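Measure the Worm Before You Name It

Most keys to the small mud-dwelling worms still separate species by the number of bristles in a bundle. I think this character should be dropped from the first half of any key and used only as supporting evidence.

The problem is size. In the material from the Jirnon flats, which Nabil Tannous and I sorted in December, bristle count rose with body width in every species we had enough of to check. A small adult and a large juvenile of two different species can give the same count at the same segment. The Kikero station alone produced 252 complete specimens, and under the older key 76 of them ran to a species that we do not think lives there.
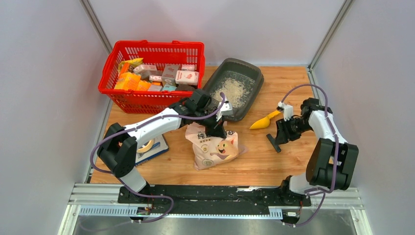
Tannous takes the milder view that counts are safe if the segment is stated. I disagree. Stating the segment helps only when the worm is whole, and most worms in a sieve sample are not. Front ends are common, tails are rare, and a middle fragment cannot be placed on the body with any confidence. Authors who report a range from two or three fragments are reporting how their samples broke.

Gill position and the shape of the head hold up better. Both can be read on front fragments, and neither changed with width in the Farah or Ronell samples once animals had passed roughly 60 segments. They take longer to see and often need stain. That is a fair cost.

Descriptions should give body width beside every count. Older ones that lack it should be remeasured from the type material where it survives, and left out of keys where it does not.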